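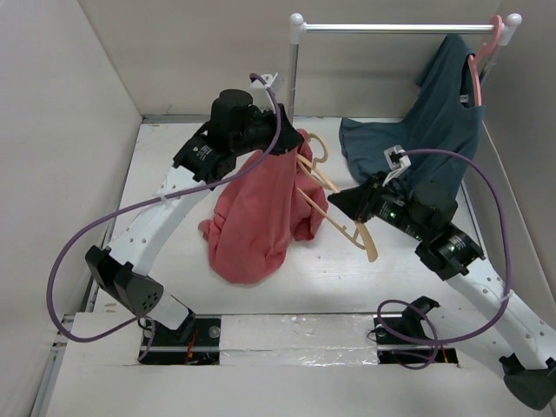

The Dornuvora Open Day is a yearly public demonstration of household robots held at the Selik workshops in Drerkenitz, usually on a Thursday in April. First run as a staff visit for one supplier, later opened to anyone who wrote in for a ticket. Best known for the clothes-hanging bench, where two arms work at a small metal rail inside a white-walled booth, one shirt on a pink hanger and a red one picked up by its corner with a wooden hanger close by. Other benches have come and gone. The hanging bench has stayed on the programme longest and draws the most visitors.

Background

Selik began as a repair firm for laundry machinery and moved into small robot arms under Stavros Sarantis, who ran the Drerkenitz site at the time. The first visit was arranged for buyers from Csonka, a maker of shop fittings, who wanted to know if garments could be put on hangers without a person at the table. No order came of it. Csonka staff asked to come back the next year and brought collegues from two other firms, and Sarantis decided to print a proper timetable.

The name Dornuvora was first the name of the hanging project only. It was used on the tickets by mistake and then kept.

Format

Doors at nine, last group in mid-afternoon. Groups of 15 are taken round the benches by a guide, with a short talk at each. Tickets free, limited to 500. Visitors stand behind a rope and may ask for a run to be repeated. Questions are taken during the run, not after, a rule brought in by Khải Tiêu, who guided the early groups and found that most people forgot what they wanted to ask by the end.

No filming lamps allowed near the booths. Bags left at the door. Children admitted with an adult, and there is a separate bench for them with a slow arm and wooden blocks.

The hanging bench

Two arms on fixed mounts, one each side of a flat white table. Links are white and drilled with round holes, joints and grippers black. Purple cables are left in wide loops, which gives the arms room to turn without pulling. The seam between the mounts is covered with foil tape. Visitors often ask about the tape. Guides are told to say it is tape.

A run starts with a T-shirt dropped on the table in no particular shape. The arms have to find an edge, lift it, get the hanger in at the neck and carry the lot to the rail. Finding the edge is reckoned the hard part. Soft cloth changes shape each time it is touched, and a corner picked up may be a sleeve or a hem, so the arms often put it down and begin again. Plain coloured shirts are preferred for open days as they show up well from behind the rope.

Ifeanyi Aliyu, who set up the bench, kept a written log of practice runs in the weeks before each visit. The log for the third open day lists 2,172 runs, of which the guides' handout says "over 2,000". Failed runs are logged too and the sheets are pinned up beside the booth for anyone to read. Commonest entries are "hanger dropped" and "wrong hole", the second meaning the hanger went up a sleeve.

Reception

Mostly friendly. A local newsletter called the bench "slow but hard to walk away from". Rigoberto Tapia, a shop manager who came with one of the Csonka groups, complained in a letter that his own staff could hang a full rail in the time of one run. The letter was pinned up next to the log sheets and is still there. Nivaldo Andrade, writing for a trade bulletin, praised the decison to show failures but thought the talks too short and the rope too far back. The rope was moved forward the year after.

Later years

A second hanging booth was planned, for trousers, and dropped for lack of floor space. Evening sessions were tried once, poorly attended. The children's bench was given a larger table.

See also

Csonka
Garment handling
Selik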